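Stasiv Refill Shop — Questions we get asked

Last updated 3/2/18

Do I have to bring my own containers?
No, but most people do. Jars, tubs, old ice cream boxes and paper bags are all fine as long as they are clean and dry. We also sell used jars at the counter for 30p each.

How do I pay by weight?
Weigh your container empty on the scale by the door and write the number on the lid or base. Fill it, bring it to the till and we take the first number off. If you forget to weigh it first, ask Danilo and he will tip it out and start again.

What sort of jar is best for oats and grains?
Clear glass with a wide neck. You can see how much is left and a scoop fits inside. Leave a bit of room at the top or it goes everywhere when you open it.
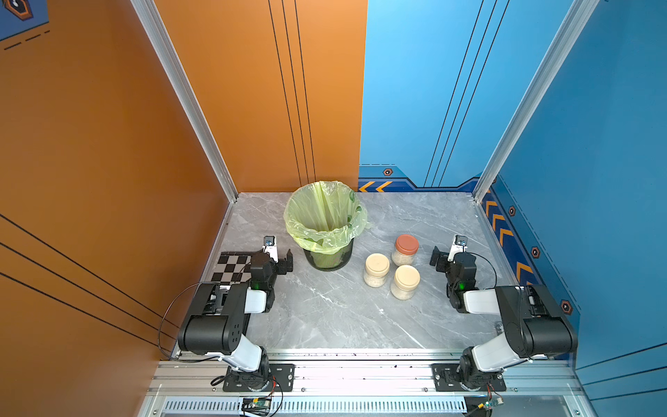
Is there a minimum amount?
Not for food. For washing-up liquid and laundry liquid it is 80 ml, as the pump doesn't measure well below that.

Can I order ahead?
Yes, for anything over 10 kg. Ring or email and Dexter Mercado will set it aside. Flour and rice usually come in within a week — spices can take longer.

Do you stock gluten-free oats?
We do, but they come in sealed bags and are not sold loose. The open bins share scoops, so please don't rely on them if you have an allergy.

How long will things keep?
Each bin has a date on the front. Copy it on to your jar. Nuts go off soonest and do better in the fridge.

Where can I park?
Behind the shop, off Workel Lane. The 194 bus stops opposite.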